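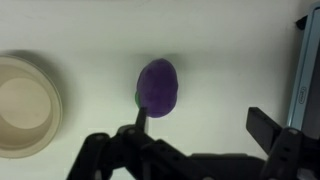
How long should a play-food set stay in use in a preschool room? At the Nallstead site, sets were kept for 2 years and then reviewed piece by piece.

3.2 Condition of play-food pieces

The Majimbun inventory lists 406 pieces of toy food, of which 311 were in regular use when the review was carried out in November. Each piece was checked for surface wear, color and shape. Figure 4 shows a purple, egg-shaped piece with the look of a toy eggplant; a few faint darker specks are visible on its surface, and a narrow band of bright green shows at its lower left edge. Specks of this kind were recorded as marks and were not counted as damage. Pieces with splits or missing parts were withdrawn and replaced from the Nemlow stock.

Figure 4. Purple play-food piece on a white tabletop.

Staff were asked to name each piece before seeing the inventory label. Rounded vegetables received the widest range of names.

Last updated: November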